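2021년 8월 7일

아침에 시향지 일곱 장을 다시 맡았다. 어제 저녁에 뿌려 둔 것들이다. 두 장은 이미 아무 냄새도 나지 않았고, 나머지는 전부 머스크만 남아 있었다. 브릴로프에서 받은 베티버는 생각보다 오래 갔다. 흙냄새가 빠지고 나니 자몽 껍질 비슷한 쓴맛이 남는데, 이건 마음에 든다. 노트에 적어 두고 창문을 열었다.

점심 전에 장허우 씨에게서 전화가 왔다. 푸비의 가을 향수 샘플을 9월 첫째 주까지 달라고 한다. 원래는 9월 말이었다. 병은 터켈 것으로 정해졌고 첫 생산량은 272병이라고 했다. 200병으로 들었는데 그새 늘었다. 알코올을 더 주문해야 한다. 숙성 기간을 빼면 배합을 고칠 수 있는 날이 얼마 없다. 일단 하겠다고 했다.
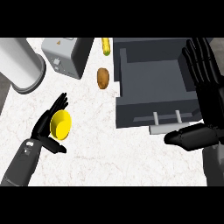
오후에는 무화과 어코드를 만졌다. 지난번 것은 코코넛 쪽으로 너무 기울어서 락톤을 절반으로 줄이고 잎 냄새를 조금 올렸다. 첫 느낌은 나아졌는데 십 분쯤 지나니 풋내가 가라앉으면서 비누 같아졌다. 헤디온을 빼고 한 번 더 만들었다. 그쪽이 낫다. 다만 확산이 약해서 방 건너편에서는 거의 안 난다. 내일 피부에 올려 보고 정하기로 했다.

저녁에 또안 띠에우가 들렀다. 꾸에서 산 침향 오일을 작은 병에 덜어 왔다. 뚜껑을 열자마자 외양간 냄새가 났고, 한참 뒤에야 단내가 올라왔다. 무화과 밑에 아주 조금 깔면 어떻겠냐고 하는데 단가가 맞지 않는다. 그래도 시향지 한 장에 묻혀 책상 스탠드에 꽂아 두었다. 또안은 국수를 먹고 아홉 시쯤 돌아갔다.

코가 피곤해서 밤에는 아무것도 안 맡았다. 저울을 닦고 피펫을 새로 꺼내 놓았다. 라벨이 번진 병이 몇 개 있어서 다시 썼다. 디프로필렌글리콜이 거의 떨어졌다. 월요일에 주문할 것.

최근 글
무화과 어코드, 세 번째 실패
베티버 원료 비교 메모
시향지 보관하는 법
여름에 향수가 빨리 날아가는 날
오래된 오크모스 병을 정리하며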